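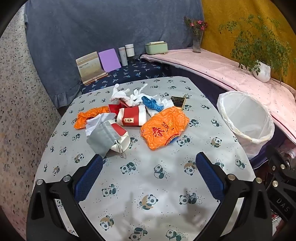
Hebden Household Textiles Group

Tablecloth

A tablecloth is a cloth used to cover a table. It may be laid to protect the surface from heat, scratches and spills, to hide a worn or unfinished top, or for decoration. Related items include the table runner, a long narrow strip laid down the middle, and the placemat, which covers only the space in front of one diner. A thick under-cloth, often called a silence cloth, is sometimes laid beneath to soften the noise of plates and cutlery.

Materials

Linen was the usual material for good tablecloths in Europe for several centuries. It takes a smooth finish when ironed damp and stands up to hot washing. Cotton is cheaper and is now more common in the home. Damask is a way of weaving and can be made in either fibre, the pattern showing as a contrast between shiny and dull areas of the same colour.

Polyester and polyester-cotton blends crease less and dry quickly, and are widely used in hotels and hired halls. They do not soak up liquid well, so a spill tends to run.

Oilcloth was at first a cotton or linen fabric coated with boiled linseed oil. Most cloth sold under that name today is cotton or polyester coated with PVC or acrylic. It is wiped clean and should not be folded for long periods, as the creases become permanent. Storing it on a tube avoids this.

Patterns

White was long the standard for formal meals, and remains so in many restaurants. Checks are linked with kitchens, cafés and picnics. Printed cloths became common as roller printing spread in the nineteenth century, and flowers and fruit are still the most frequent designs. Small repeating prints, such as cartoon animals, moons, stars or dots, are popular on cloths for everyday family use. A close repeat shows marks less than a plain ground does.

Size and drop

The drop is the length of cloth that hangs below the edge of the table. A short drop is used for daily meals and a longer one for formal settings. Cloths for buffet tables often reach the floor. To find the size needed, the drop is doubled and added to both the length and the width of the table. A table 200 cm long with a drop of 30 cm at each end therefore needs a cloth 260 cm long. For a round table, twice the drop is added to the diameter.

Care

Fresh spills are blotted from the outside inwards. Candle wax is left to harden and then lifted off with a blunt edge. Tea, coffee and red wine are treated before washing, as heat can set them. Linen is best stored rolled or loosely folded, away from sunlight.

The Hebden collection

The group's study collection holds 468 cloths, most of them domestic. It includes sample lengths from the Drasmont printing works and 2 pattern books from Voltwood Mill. The pattern books can be seen by appointment.

See also: Damask, Napkin, Oilcloth, Table runner

Last revised 16/05/2018

Comments

threadcount: Is the silence cloth the same thing as a table felt? My gran's was brushed cotton on both sides.

Hebden Textiles: Yes, table felt is another name for it. Brushed cotton was common.

Sketa: Used the sum for the round table and it came out right, thanks. Could you add oval ones?

mothball: I have a Drasmont length in green if the group would like it.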